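Gonthorpe Adult Learning Partnership
Progress report to the Obeidat Fund
Grant: Evening Skills and Literacy
Submitted 24 March 2026

1. Purpose of this report

This report covers the second reporting period of the grant. It sets out enrollment, course delivery, spending against the agreed budget, and the changes we ask the Fund to approve for the remaining months.

2. Enrollment and attendance

The partnership enrolled 134 adult learners in the period. Most joined the reading and writing courses, with the remainder divided between workplace math and basic computer use. Attendance held up well through the darker months, when evening classes in Gonthorpe have usually lost learners. The move to an earlier start time, agreed with the Fund in July, appears to have helped parents of school-age children in particular.

In total, 1,146 hours of teaching were delivered. This is slightly below the plan. The shortfall falls entirely in the computer course, where one tutor left and the post stayed open for several weeks. The post has now been filled and the missed sessions have been added to the spring timetable.

Twenty-eight learners left before the end of their course. Exit calls were made to all of them. Changes in work shifts were the most common reason given, followed by moving out of the area. A small group said that the level of the course was wrong for them, and the intake interview has been rewritten as a result.

3. Course delivery

Courses ran at four sites. The Virik site remains the busiest and is close to its limit on two evenings. The Plornero site was slow to fill but now has a steady group, many of whom came through word of mouth from earlier learners.

The new reading materials were introduced in full during the period. Tutors report that the shorter texts on housing, pay and health appointments work better than the older workbook, which will be withdrawn. The writing units still need work – several tutors found the jump between the second and third units too steep – and a bridging unit is in draft.

4. Staffing

Maya Issa continues as program manager and remains the Fund's main contact. All tutors completed the required safeguarding refresher. Two have begun the advanced certificate in adult literacy, paid for from the training line.

5. Budget

Spending is within the approved total. Tutor pay is under budget because of the vacancy described in section 2. Printing is over budget, as the new materials were needed at every site at the same time.

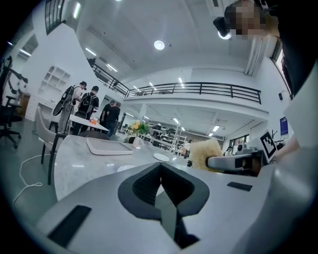
We ask the Fund to approve a transfer from tutor pay to printing to cover the difference. No increase in the overall grant is requested.

6. Next period

The main tasks are to complete the bridging unit, deliver the delayed computer sessions, and open a third evening at Virik if a suitable room can be agreed with the landlord. End-of-course assessments will be held at all sites, and the results will be included in the final report together with the audited accounts.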